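Prikevum Mão: pinça portátil para recolha de demonstrações com têxteis

Categoria: Ferramentas de aquisição / Manipulação de roupa
Referência: PRK-M
Disponibilidade: sob encomenda, próximas entregas em abril

Quem já tentou ensinar um braço robótico a dobrar uma camisola sabe bem do que falamos quando dizemos que a roupa é o mais teimoso dos materiais. Uma caixa fica onde a pousamos, uma chávena tem sempre a mesma asa, mas uma manga pode cair de mil maneiras e todas elas contam! A Prikevum Mão foi desenhada a pensar nas equipas que trabalham com este problema todos os dias e que precisam de gravar pessoas a manusear peças verdadeiras, em casas verdadeiras, com a mesma geometria de dedos que depois vai montada no robô.

A ideia vem do nosso próprio trabalho de investigação. Durante bastante tempo gravámos demonstrações por teleoperação, com o operador sentado a dois metros do braço, e os resultados eram razoáveis com toalhas e bastante tristes com tudo o resto. O operador não sentia a malha a escorregar e compensava com movimentos lentos, cheios de hesitações, que a política de controlo aprendia com uma fidelidade comovente. Quando passámos a pinça para a mão das pessoas, o ritmo mudou logo na primeira tarde.

O método Vornevton

Vornevton é o nome que demos ao protocolo de recolha e treino que acompanha a ferramenta (o manual vai incluído, em português e em inglês). Cada demonstração divide-se em episódios curtos: abrir a peça, alisar, dobrar a primeira manga, dobrar a segunda, fechar o corpo. A pessoa trabalha à velocidade a que trabalharia em casa e marca o fim de cada episódio com um aperto duplo no gatilho. Não pedimos gestos bonitos nem repetições idênticas. Pedimos, isso sim, que quando uma prega corre mal a pessoa a corrija à vontade, sem parar a gravação, porque essas correções são das coisas mais valiosas que temos no conjunto de dados.

O treino faz-se em duas fases. Na primeira, o modelo aprende a prever a trajetória da pinça e a abertura dos dedos a partir do vídeo captado junto ao pulso. Na segunda, afinamos com os episódios de correção, aos quais damos um peso maior. Foi esta segunda fase que nos trouxe a diferença mais clara, sobretudo em malhas finas e em peças de manga comprida.

O que medimos

O conjunto de referência tem cerca de 1000 episódios, gravados por 14 pessoas em casas particulares, com as camas, as mesas e a luz que lá havia. Para a avaliação separámos 80 episódios com roupa que o modelo nunca tinha visto. Considerámos a dobra bem-sucedida quando as duas mangas ficavam recolhidas dentro do contorno do corpo e a peça podia ser levantada e pousada sem se desfazer, que é um critério mais exigente do que parece.

Com o treino numa só fase, o robô chegava quase sempre ao fim da primeira manga e perdia-se na segunda. Com as duas fases, a maior parte das peças de algodão chegou ao fim. As 13 falhas que analisámos com mais cuidado tinham quase todas a mesma origem: os dedos apanhavam duas camadas quando deviam apanhar uma, ou apanhavam o tecido de baixo juntamente com a peça. É um problema que continua em aberto e preferimos dizê-lo já aqui, na página do produto, a deixar que o descubram depois da encomenda.

Flor Cáceres, que coordena os ensaios de campo, insiste muito num ponto que passamos a todos os clientes: variem as superfícies. Um modelo treinado apenas em cima de mesas lisas comporta-se muito mal numa cama, onde o fundo cede, enruga e acompanha a mão. Nos nossos ensaios, juntar camas ao conjunto ajudou até nas provas feitas em mesa, o que nos surpreendeu a todos.

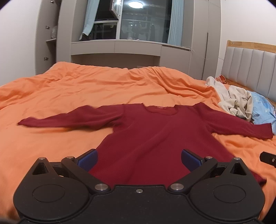 Camisola vermelho-escura de manga comprida sobre um edredão laranja, com o tecido entre os dedos azuis da pinça.

Características da ferramenta

Corpo: preto, de duas caixas laterais, com elementos de ligação articulados
Dedos: almofadas azuis com superfície texturada, substituíveis sem desmontar o corpo
Utilização: uma mão, direita ou esquerda
Gravação: vídeo do pulso e abertura dos dedos, sincronizados
Compatibilidade: braços com o adaptador Ajayi (vendido em separado)
Software: Pesten, para rever, cortar e etiquetar episódios

O que vem na caixa

Pinça Prikevum Mão
Um par de almofadas de reserva
Cabo de dados e estojo de transporte
Manual do protocolo Vornevton
Licença Pesten para um posto de trabalho

Conselhos de quem a usa muito

Passem um pano seco nas almofadas ao fim de cada sessão. O cotão acumula-se na textura e a aderência vai-se perdendo tão devagar que só damos por ela ao rever os vídeos da semana inteira (já nos aconteceu, e foi uma semana bem comprida). Gravem de dia e também à noite, com a luz do teto acesa. E misturem as peças: uma sessão só de t-shirts cansa a pessoa e ensina pouco ao modelo.

Para malhas muito abertas, rendas e collants ainda não temos resultados que nos deixem contentes. Se é esse o vosso caso, escrevam-nos antes de encomendar e conversamos com todo o gosto, que às vezes um par de almofadas diferente resolve metade da questão.

Encomendas e empréstimos

Grupos universitários podem pedir uma unidade em regime de empréstimo, mediante uma breve descrição do projeto e das peças que pretendem gravar. O conjunto de avaliação é cedido a pedido, juntamente com os guiões de treino das duas fases. Para orçamentos de várias unidades, indiquem no formulário o modelo do braço e se já têm o adaptador Ajayi.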